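**Kastetti rewatch thread.** I'm going back through the whole show before the final season starts in September. Spoilers up to the end of season three. I'll number these so you can find your place.

1/ For anyone new: Kastetti is the animated series about the ferry crew working the canals of a flooded city called Prirnitby. Three seasons are out, 12 episodes each. The fourth is the last one, and the studio has said so from the start.

2/ I watched the first season weekly when it aired and didn't like it much. The second time it plays a lot better. The slow middle stretch, where they're waiting on the permit, is only three episodes. With a week between each one it felt like half the year.

3/ Episode 4 is still the best of the early ones. Ra takes the night route alone and almost no one speaks for 20 minutes. You hear the engine, the bell, and the man on the lock gate who wants to see papers. The script for it must have been four pages long.

4/ I forgot how much the ferry number matters. It's 126 in the first episode and it's painted over in the second. By the time somebody scrapes the paint off in season two, you've stopped thinking about it.
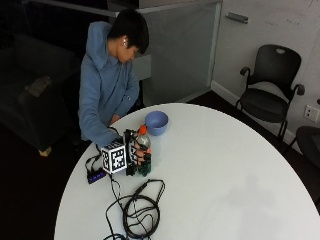 5/ Season two is where the backgrounds get better. Season one reuses the same fish market over and over, with the same blue awning on the left. In season two they built the upper town, and you can follow a character from the stairs to the pump house without a cut.

6/ The opening song changed for season two and people were upset at the time. I was one of them. I've come around. The first one is a better song, but the second one fits the show, and the drums at the end run right into the cold open on the good episodes.

7/ A reply asked if the dub is fine. Yes. Amirul Subramaniam as the harbormaster is better than fine. He plays him tired where the original plays him angry, and the hearing in episode 19 works better for it. The kids are a little stiff in the dub until season two.

8/ Things I'd skip on a rewatch: the festival episode, the recap (obviously), and the second half of the one with the goat. Keep the first half of the goat one. The map is in it.

9/ The comic is a different story after the first volume. Julián Manzano drew it and wrote most of it, and he only consulted on the show. In the comic the flood is 1557 days old on page one and there's a counter in the corner of every chapter page. The show dropped the counter. I miss it.

10/ If you read the comic first, the show's version of Stusa will bother you. She's older in the comic and she isn't Ra's cousin. The show made them family so they'd have a reason to share the boat. I think it was the right call, but it does cost us the chapter where they meet.

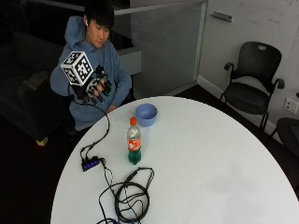 11/ Season three. I know how people feel about it. The first six episodes are all set before the flood and Ra isn't in any of them. On a weekly schedule that was a month and a half without the lead. Watched over one weekend, it's an afternoon.

12/ The pre-flood stuff also pays for the council vote in episode 33. The tally is 3000 households to move and 824 places on the high side. They say both numbers once, early, in a scene about lunch. Then nobody says them again and the rest of the season is about who gets a place.

13/ Weak spots in season three: the water looks worse. There's a lot of CG on the wide shots and it doesn't match the boats. Close up it's still drawn, and you can tell when they switch. The flood itself is mostly close up, so it holds together when it needs to.

14/ What I want from season four: the lock gate man's name, the rest of the map, and one more night route. I don't need Stusa and Ra to make up. The last scene on the pier worked as it was.

15/ What I expect from season four: a time jump. The teaser has Ra with gray in her hair and a different boat. It also has the first opening song on piano for the last ten seconds, so maybe they're bringing it back.

16/ Watch order, since I got asked twice: season one, season two, the short that came with the season two discs, season three. The short is eight minutes and explains the bell. The comic can go anywhere.

17/ I'm on episode 29 now and should finish Tuesday. I'll add the last few to this thread after that. Mute the title if you're behind.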